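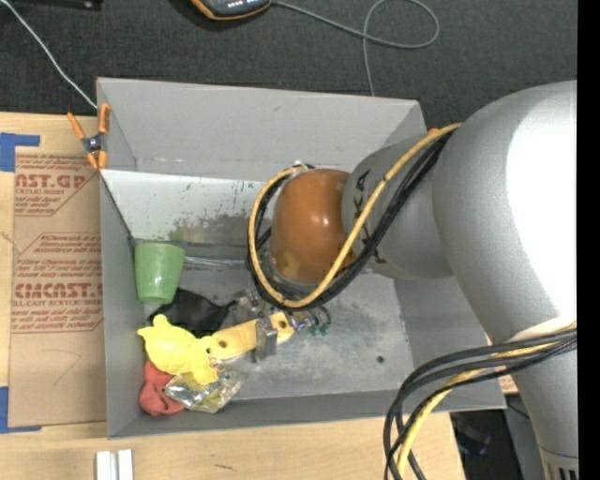 The arm over the mixed bin, cup and cloths still to go.

Home Ask Browse topics Members Log in

We use cookies to remember your settings. Accept all Manage

Is bin picking worth budgeting for at a small returns depot?

Sille Vigfúsdóttir
Wednesday, April 8, 2026

We sort returned household bits at a small depot in Gotumton and I've been asked to put a figure in next year's plan for a robot arm that empties mixed bins. The seller is Nirnel. Their quote is £1,159 a month for the arm on a three-year lease, plus £674 a month for "software and care", and they say it will clear 2,000 items a week on one shift.

I don't believe the last number. The bin in the picture is the sort of load I mean: a plastic cup on its side, crumpled cloths, a soft yellow toy, a long yellow piece with holes through it, something shiny and crinkled. Our real bins are worse. Every demo the seller has sent me uses cardboard boxes of one size, nicely spread out.

What should I be asking before I put anything in the plan? And what costs get left off these quotes? My manager thinks the lease is the whole cost and I would like to show him otherwise, or be told I'm wrong.

Arnulfo Cuadros

You're not wrong. We went through this at Mamonholm in February and came away without signing.

Ask them to run your bin, with your stuff in it, tipped in by one of your people and not laid out by one of theirs. Then ask for every attempt to be logged, including the ones where a person reached in. Our seller told us 1,176 picks in a trial and it took me two emails to find out that was attempts. A cloth that gets lifted, dropped and lifted again was down as two.

Things missing from our quote:
Guarding and the safety check
Spare finger tips and cables
Somebody's wages to clear it when it stops
Delivery, floor fixing, power
What happens to the care fee after year one

The wages were the big one. If a person has to stand near it all shift you have bought a very slow colleague for that person. Soft things and shiny things gave us the most bother, and you have both. Hard cups were fine most of the time.

Also look at your bin. A sloped side changes where things settle, and so does depth. If they want you to swap every bin on site for their pattern, that goes in the budget too – get it in writing who pays.

Ruth Ríos

Just rent one for a month and see. All these firms do it if you push. Don't overthink.

Panagiotis Nikolovski

I'd be careful with Ruth's advice. A month's rent is mostly spent setting up, and then you are judging it on the last few days with their engineer on the phone.

I'm less gloomy than Arnulfo about the arms themselves. The metal part lasts for years. What I don't trust is the software fee, which in my experience goes up once you depend on it. Your quote comes to £1,833 a month together, so nearly £66,000 over the three years before any of the things on his list. Put that total in front of your manager and leave the monthly figure off the page.

Then work out what it costs you now to empty a bin by hand. Do it with a stopwatch on a bad day and a good day. We did ours and found the slow part was deciding where each thing went afterwards, and the arm on offer didn't do that at all. Does yours? "Clear" is a word I'd want explained. Emptying a bin onto a belt is a much smaller job than sorting it.

If you do go ahead, ask for a break clause at six months tied to a weekly number you both agree on. If they refuse that, I'd leave the line out of the plan and ask again next year.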